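How to Clean a Toilet Properly, Once a Week, Without Making a Speech About It

Posted by Senga Rennie
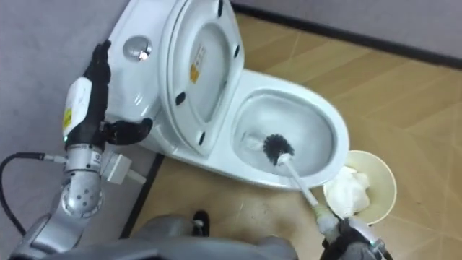
I have shared bathrooms with people who believed that flushing was cleaning. If you live with one of them, print this page and tape it somewhere they sit.

What you need

A toilet brush with a long handle
Bowl cleaner (I use whatever is on sale)
Rubber gloves
Two rags, in two colors, and please remember which is which
A spray bottle with 300 ml of water and a squirt of dish soap

Step 1. Lid and seat up
Both of them. Open the window too, or run the fan.

Step 2. Cleaner under the rim
Squeeze it under the rim and let it run down the sides. Then leave it alone for as long as the bottle says. Mine says 9 minutes, long enough to do the sink and regret the mirror. Never mix it with bleach or with some other cleaner you found at the back of the cabinet.

Step 3. Scrub
Start under the rim, where the water comes out, and push the bristles up into it. Go all the way around. Then work down the walls in circles to the waterline, and finish by shoving the brush into the drain a few times. Hold the handle near the end and go slowly when you change direction. Fast flicks are how it gets on your shirt.

A brown ring at the waterline is usually minerals. Half a cup of white vinegar overnight, on a day you haven't used the other stuff, will loosen most of it.

Step 4. Flush and rinse the brush
Hold the brush in the clean water as it comes in. Then lay the handle across the bowl, lower the seat on it, and let it drip before it goes back in its holder. The holder needs washing as well. Go and look inside yours. I'll wait.

Step 5. The outside
Spray and wipe from the cleanest part to the worst: flush button, top of the tank, both sides of the lid, both sides of the seat, rim, base, floor behind the base. Wipe around the little rubber bumpers under the lid and seat, where grime likes to collect. Don't soak any printed labels unless you enjoy scraping off glue.

Rags go straight in the wash, hot. Gloves hang over the tub to dry.

Next week: the shower drain. Bring a strong stomach and an old fork.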